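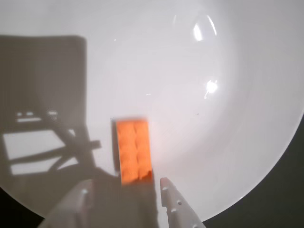

Idside Robotics Club forum > Build season > Brick pickup task

ostia_mom_of_three
Hi everybody! Our kids (middle school group, first year) are working on the pickup task with the orange 2x4 in the white dish, and they're having a ball, but the grip keeps coming out different from one run to the next. They logged 112 tries and 43 were clean lifts. Is that normal for beginners? Oct 5, 2021

gearpile
Welcome, and please tell them that's a fine start! I'd look at the light before touching any code. A glossy dish throws glare and the arm lays a big shadow right next to the brick, so if they're finding it by color, that orange can shift on you.

Kemppainen_lab_rat
I'll disagree a little, with love. Ours had the same trouble, and it was the fingers closing crooked. We spent 2 whole meetings fussing with lamps first.

gearpile
Fair enough, but did you ever try a matte dish?

Kemppainen_lab_rat
Nope, the Evico rules say to use the one in the kit.

ostia_mom_of_three
Oh, thank you both! They want to check the fingers first (they like screwdrivers), and I'll bring a desk lamp in case.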